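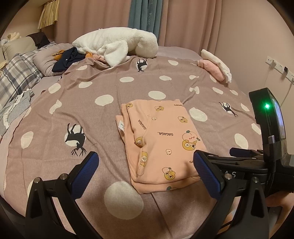
Folded pink garment between the blue pads, gripper held in the right place to close.

Trusbridge hand gripper – FAQ

Last updated 23 Aug 2018. Put together fast from the mailing list, so some answers are short. More when there's time.

What is the Trusbridge?

A gripper you hold and squeeze. Two fingers, blue pads, a camera looking down at them. You do a chore with it, the camera records the chore, and the recordings go toward teaching the arm on the back bench at Rosadbridge to do the same. Right now that means clothes. Picking up, folding, putting on a pile.

Do I need the arm to take part?

No. Most people who built one have never touched the arm. Gripper, camera, a laptop to dump the files on. Done.

What does it cost?

The last batch came to 84 dollars each, camera not included. Cheaper if you've got screws already. If money is the problem, email Jovita Beltrán, there's a loaner.

How long does the build take?

One evening if the parts are sorted. Two if they aren't. Sort the parts.

Can I do it at home or do I have to come in?

Either one. Final assembly is all screws and fits on a kitchen table. Drilling and tapping – come in, use the press, wear the glasses. Wilfredo Lumbao is usually there for the evening session and can check your holes before you go and ruin a plate.

How wide does it open?

82 mm between pads on the current version. Enough for a folded shirt if you come at it from the fold. Not enough for a bath towel, folded or otherwise. Grab a corner.

My fingers don't meet square. Now what?

Loosen the finger screws, all of them. Close the grip on a playing card. Tighten a little at a time, going back and forth side to side. Pull the card out. If it drags at the top and slides at the bottom, do it again. If you've done it four times, the pivot is probably bent, bring it in.

Which glue for the pads?

Contact cement. Both faces, wait till it's tacky, press, leave overnight. Super glue goes brittle and the pad pops off in the middle of a sock. The pads wear out anyway so buy extras. Textured side out (yes, people have asked).

Will it pick up thin stuff?

Mostly. Cuffs and hems are easy, there's an edge to pinch. A single flat layer in the middle of a shirt is hard. Come down with the fingers a bit open, push lightly so the cloth bunches, then close. Practice that one before you record.

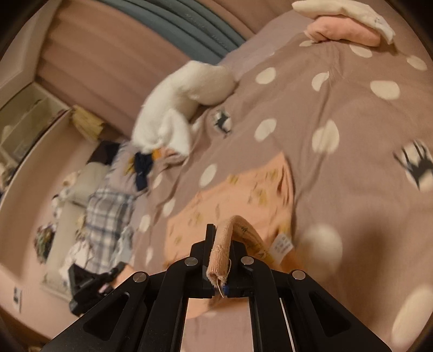 Rosadbridge Shared Workshop – Home Robotics Group

The tan ribbed piece in the jaws is a good one to start on. Pinch it with the tips only. You don't need a fistful, and if the cloth goes too deep between the fingers it's a pain to let go of cleanly.

Loose threads – trim or leave?

Leave them. Real laundry has threads. Just check one hasn't wound itself around the pivot when you're finished. There's a seam ripper in the drawer under the vise.

What surface should I work on?

A bed is great. Right height, lots of room, nothing to knock the fingers against. Couch is OK. Floor is murder on your knees. Table works too but the pads bang on it and you hear every tap.

Do I need a plain bedspread?

Nope. Polka dots, deer, stripes, whatever is on there. We had a long thread about this in the spring and the answer is still no. A program that only works on a gray sheet isn't much use in anybody's house.

Should I clean up first?

Not for our sake. Leave the plush toys, leave the pillows. Do put away mail, photos of people, kids' school papers, anything with a name or adress on it. Mirrors too if you can cover them. The lens is very wide and catches way more of the room than you'd think.

What counts as one clip?

One thing, start to finish. Pick up a sock, put it down on the pile, stop. Fold one shirt, stop. Don't run the whole basket as one long file, somebody has to cut it up and that somebody is Wilfredo.

How many clips do you have?

572 usable as of the last count. We want a lot more folding. We have plenty of socks.

How long is a normal session?

Up to you. Jovita stopped at 55 minutes once and said her thumb was done for the day. Shorter is better. Once your hand gets tired you start doing sloppy grabs and those get thrown out.

Can I use my other hand to help?

Only if the clip is marked two-hand. Put "2h" in the file name. For everything else keep the free hand out of it, even when it's tempting to just straighten that sleeve.

How fast should I move?

Slower than normal. Not slow motion. If the picture smears when you swing over to the next item, that's fine in between, but hold still for a beat before you close and again after you let go.

I dropped it halfway. Delete?

Keep it! Add "drop" to the name. Dropped and picked up again is useful. Delete only if you stopped in the middle and walked off.

The camera cuts out when I turn my wrist.

Cable. Almost always the cable. Leave some slack at the connector, tape it down further back, wiggle test it before you start. If it still cuts out, try a different cable before you blame the camera. Mac Suibhne the shop on the corner in Preltton has short ones.

Can I change the design?

Sure, please do. Two things have to stay the same or your clips won't match everyone else's:

Distance from camera to fingertips
Pad color

Handle, trigger, spring, all yours. Big hands, small hands, left hands – make it comfortable. Post a sketch to the list if it works out so the rest of us can steal it.

Is there a left-handed one?

There's a mirrored drawing in the shared folder, in "old", needs one hole moved. Ask before you cut.

Where do I send files?

Bring a drive to the workshop, or use the upload link in the list welcome mail. Link expired? Email Jovita. Please don't attach video to emails, it bounces and then you think we're ignoring you.

Who gets to see the clips?

Group members working on the arm. We don't post them publicly without asking you first. If you want yours pulled, say so and they're gone, you don't have to give a reason.

When is the next build night?

October, date goes out on the list. Parts orders close two weeks before. Bring a small screwdriver with your name on it, the workshop ones have a way of wandering.

I have a question that isnt here.

Email the list, or catch Wilfredo at the drill press (wait till it's off).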